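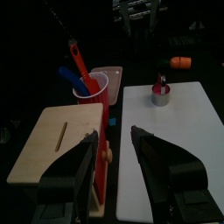 Why does everyone love Drurorer and hate Vurnell??

posted by sidelinesal, 2021-10-10

Serious question. Both are rookies, both throw it 60 yards flat footed. Vurnell has better numbers since week one and gets booed at HOME. Drurorer does one goofy mattress ad and suddenly he's the face of the league. Explain.

Re: Why does everyone love Drurorer
gridiron_gus

He's funny. Vurnell isn't. Done.

Re: Why does everyone love Drurorer
thirdandlong

Its not just the ad. Drurorer stood out there signing in July heat at camp, my kid got his hat done. Vurnell walked straight to the bus. People remember that stuff.

Re: Why does everyone love Drurorer
sidelinesal

One bus. He had a hamstring. And 184 yards in the second half last game, anybody see that or were we all watching commercials

Re: Why does everyone love Drurorer
gridiron_gus

184 yards and 3 picks lol

Re: Why does everyone love Drurorer
sidelinesal

two of those bounced off Simard's hands. watch the game
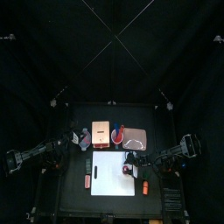 Jocelyn Ross
Forum Moderator

Moved this over from the game day board. Keep it civil, I already pulled one post. My two cents while I'm here: winning covers everything. If Vurnell's team was 4-1 he'd be "intense" and "focused". They're not so he's "cold". Same guy, same face on the sideline.

Re: Why does everyone love Drurorer
thirdandlong

Don't buy it Jocelyn. Dadel won a ton and people never warmed up to him. Retired and the stadium was half full for his night.

Re: Why does everyone love Drurorer
Dilruba Bhuiyan

Dadel also called the fans soft on the radio. Twice. Bad example imo. Agree with sal that Vurnell gets a raw deal, but he could help himself. Answer a question with more than three words. Smile at a ball boy, whatever.

Re: Why does everyone love Drurorer
sidelinesal

Why should he tho. He's paid to complete passes

Re: Why does everyone love Drurorer
Dilruba Bhuiyan

He's paid by people who buy jerseys. Mine says Drurorer and I don't even like his team

Re: Why does everyone love Drurorer
gridiron_gus

^ this. Also benching Simard would fix more than a smile would, I'll give sal that one

Re: Why does everyone love Drurorer
sidelinesal

Finally. Still taking Vurnell for rookie of the year, quote me in Janurary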